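Grusthorpe デスクトップパソコン 設置と準備の手引き
第5章 有線LANケーブルをつなぐ

印刷する | メールで送る

電源コードと画面の接続がお済みでしたら、次はいよいよインターネットへの道をつなぎます。難しそうに見えるかもしれませんが、使うのは細いケーブル一本だけですので、どうぞお茶でも飲みながら、ゆっくり読み進めてくださいね。

■ はじめにご用意いただくもの
・LANケーブル(両端に透明または色つきの小さなコネクタがついたもの)
・パソコン本体
・ルーター、または壁のLAN差込口

ケーブルの長さは、机の裏を通す分も考えて少し余裕を見てください。ぴんと張った状態で使いますと、椅子を引いた拍子に抜けてしまうことがあり、私も自宅で何度かやりました。標準の付属品は2,000ミリです。足りない場合は、別売の延長セット(Flullatley、2,223円)をお求めいただけます。

■ 手順
1. パソコンの電源を切り、本体の背面が手前に来るように向きを変えます。狭い棚の奥に手を入れて手探りで差すよりも、一度広い机の上に出してしまったほうが、結局は早く済みます。

2. 本体の後ろと壁のあいだを20センチほど空けておきます。あとで元の位置に戻すときも、通風のための穴をふさがないようにしてください。

3. ケーブルの束ねひもをほどき、机の上に軽く広げます。巻きぐせが残っていても、ゆるやかな曲がりであれば差し支えありません。

注意:ケーブルを鋭く折り曲げたり、本体の下に敷いたりしないでください。中の線を傷めるおそれがあります。

4. コネクタの部分をつまんで持ちます。線のほうを持って押し込もうとすると、向きが定まらず、なかなか入ってくれません。もう一方の手は線の途中に軽く添えておくと、ケーブルの重みでコネクタが傾かず、ずいぶん楽になります。

5. 背面のLAN差込口を探し、コネクタの爪の向きを合わせて、まっすぐ差し込みます。「カチッ」と小さな手ごたえがあるところまで、あわてずに押してください。

青いLANケーブルと、背面を手前に向けた黒い本体

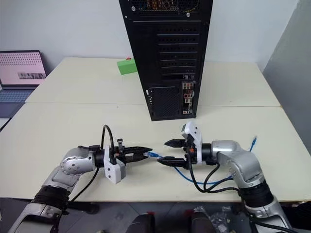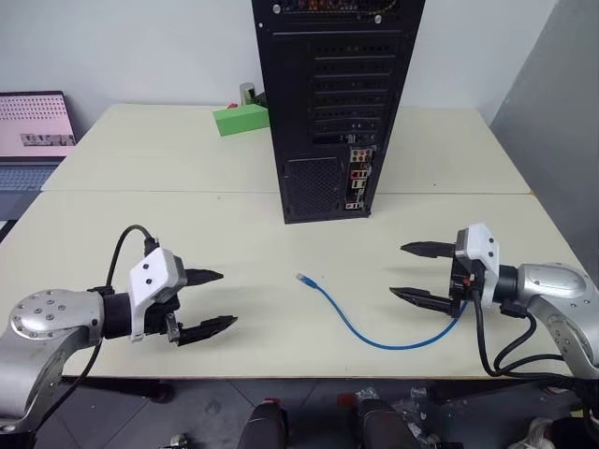
6. 反対側のコネクタを、ルーターまたは壁の差込口に同じ要領で差し込みます。ルーターに差込口がいくつも並んでいるときは、「LAN」と書かれたほうをお使いください。「WAN」や「INTERNET」は回線側の口ですので、お間違えのないように。

7. 本体を元の場所に戻し、電源を入れます。差込口のわきに小さなランプがある機種では、しばらくすると点灯または点滅を始めます。

ヒント:ランプがつかないときは、まず両端を一度抜いて差し直してみてください。お問い合わせをいただくなかでも、爪が最後まで掛かっていなかったという例がたいへん多いのです。

■ 抜くときは
爪を指で押さえたまま、コネクタをまっすぐ手前に引きます。爪を押さえずに引っぱると根元から折れてしまい、次に差したときにゆるくなります。爪が折れたケーブルは、もったいないようですが新しいものにお取り替えください。

無線でお使いになる方は、この章を飛ばして第6章へお進みいただいてかまいません。

文:アミナ・ジャトイ(Amna Jatoi)
2026年1月 改訂

この記事は役に立ちましたか? 役に立った 20 | コメント 5

お問い合わせ | © Grusthorpe サポート室 | ページの先頭へ戻る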